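Tustska Care Label Notes

README, last updated 13 July 2026

Hello, and thanks for stopping by! Tustska is a plain table of what clothing care labels say, typed out by hand, with a simple reading of each one next to it. It began as a list I kept by the washing machine in March and it has grown to almost 3,000 labels, mostly from shirts, sweaters and bed linen.

What's in the file

Each row is one label. The columns are the fiber content as printed, the wash temperature, the drying advice, the ironing advice, and a free notes column where I tend to ramble (sorry, you can skip it). There are 36 fiber names in the list once spelling variants are merged. Blank cells mean the label was silent on that point – they don't mean the thing is forbidden.

Shirts make up the biggest group by far, and checked and plain ones are filed together, with the collar type noted where I had it.
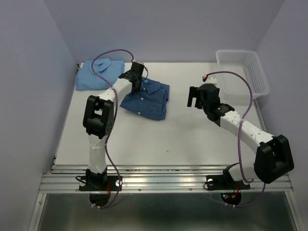 Korneo wrote in to ask whether "cool iron" and "low iron" could share one code, as splitting them made the counts look odd. They do share one now, and the original wording is kept in the notes column, so you can still pull them apart if you like.

Known gaps

Wool is thin, silk is thinner, and labels in languages other than English are left out for now. In 10 rows the temperature was too faded to read, and those are marked "unclear".

Using it

Take it, change it, share it. A mention of Tustska is lovely – but please check the label on your own garment before you wash anything dear to you.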